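The Ferry House at Listwood

Edit Vörös came back to Listwood in April with one suitcase and a key that no longer fit. The lock on her mother's house had been changed. She stood on the step for a while and then went next door, where Emese Szabó was rinsing jars in the sink with the window open.

"It's your brother's doing," Emese said. "He had a man out from Celside. The new key is on my hook."

"He didn't tell me."

"Well, he told me." Emese dried her hands and took the key down. It was on a loop of kitchen string.

The house smelled of cold stove. Edit opened the windows on the river side and sat down at the kitchen table with her coat on. Her mother had run the ferry from this house for 16 years, after Edit's father gave it up, and the ledgers were still on the shelf over the bread box. Each crossing had a line. Names, if she knew them. Animals, if there were any. The fare, and whether it had been paid.

Edit took down the last one and read until it got dark. A man named Després had crossed twice a week all one winter and had never paid once. Her mother had written "owes" beside each line in the same small hand, and near the end of the winter she had stopped writing it and had only put a dot.

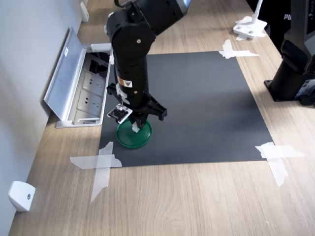

Emese told her the next morning that she shouldn't make too much of the dots, that her mother had put dots beside half the valley at one time or another and forgiven most of them by summer.

"Who was he, though?" Edit asked.

"He had the mill at Wiltivwood. Before the fire."

"Did she like him?"

Emese thought about it. "She gave him the dry seat," she said.

Barnabás Gulyás still had the boat. He had bought it from her mother for 70 and had never put it in the water. It was upside down on two trestles behind his shed with a tarp over it, and he pulled the tarp back so Edit could look. The bottom boards had opened up. She could get two fingers in between them.

"I meant to fix it," he said.

"Would it take much?"

"It would take a week. And somebody who wanted it."

She said she might want it. He looked at her coat and her town shoes and said he would find her some boots.
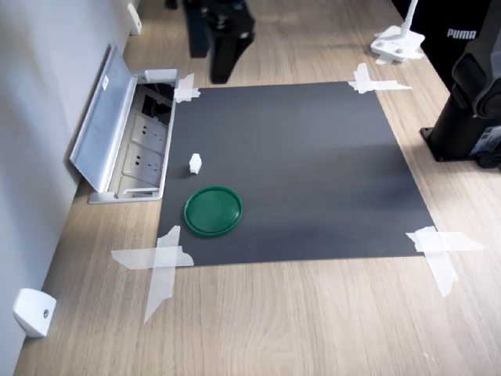

The work took closer to three weeks. It rained, and Barnabás had a bad back, and the first batch of pitch was spoiled. In the evenings Edit went on with the ledgers. She wanted to draw up a list of everyone who had crossed, so she cleared the kitchen table and laid down a big sheet of charcoal-gray paper, and fixed it to the wood with crossed strips of masking tape at all four corners, the tape running out well past the paper on one side. She wrote on it in white pencil. By the end of the first ledger she had 100 names and had to write smaller. Bianka Sipos came in with the mail, read down the columns, and found her own grandfather, two goats, paid in full.

"He never paid for anything," Bianka said. "She must have felt sorry for the goats."

Bianka told the others at the post office, and after that people stopped by. They wiped their feet and stood over the table and looked for their families. An old farmer asked to have his brother's dot taken off. Edit said it was only a copy and the dot would still be in the book. He put some coins on the stove anyway and went out.

She did not find out much more about Després. The last line with his name on it said "one passenger, no return." Below it her mother had ruled a line across the page and started again with the next day, a woman and a crate of hens.

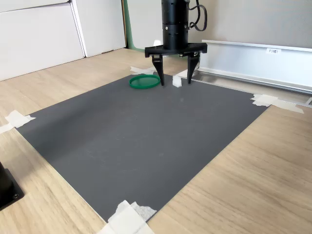 The small white cube, between crossings.

They put the boat in at the old landing. Barnabás held the rope and Edit got in first. Water came up through one seam, a little, and then the boards swelled and it quit. She rowed badly. Halfway over she stopped to rest her hands, and the current turned the bow downstream, and Barnabás let her work it out by herself.

On the far bank a young man with a bicycle was waiting. He said his name was Mingxuan Du and that he had been told in Wiltivwood there was a ferry.

"Since when?" Barnabás asked him.

"They said since always."

Edit moved her bag off the dry seat. He laid the bicycle across the stern and asked what the fare was, and she had to tell him she didn't know yet. She would look it up when they got to the house.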